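Fomano Toy Listings – data card

Fomano is a table of 3084 secondhand toy listings, put together by Hrefna Lykkegaard and Nestor Sarmiento to see if asking prices follow condition. I maintain it now, and I'm not convinced they do.

## What's in it

One row per listing: title, category, asking price, stated condition. "Stated" matters. Sellers call nearly everything "like new", and 467 rows give no condition at all. Small blocks in red, green and blue, stars and cylinders included, all go under "shapes", a category I'd have split.
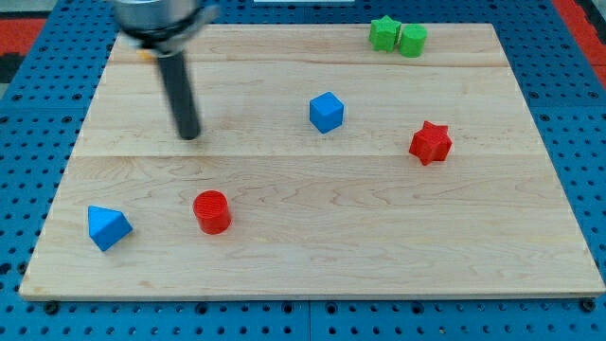
## Known problems

- Asking prices only. We don't know what sold.
- 68 rows look like repeats. I left them in and flagged them.
- The "age" column is guesswork – please don't build a chart on it.

## Use

Load listings.csv as plain text first. Some prices have commas.

Comments

Mylene Pascual: Does "boxed" mean the box is included or just mentioned?

Florante Rivera: Mentioned. Check the notes column.

Related

Malabanan Puzzle Prices
Utemora Board Game Index

Contact: Shiela Tan | Back to top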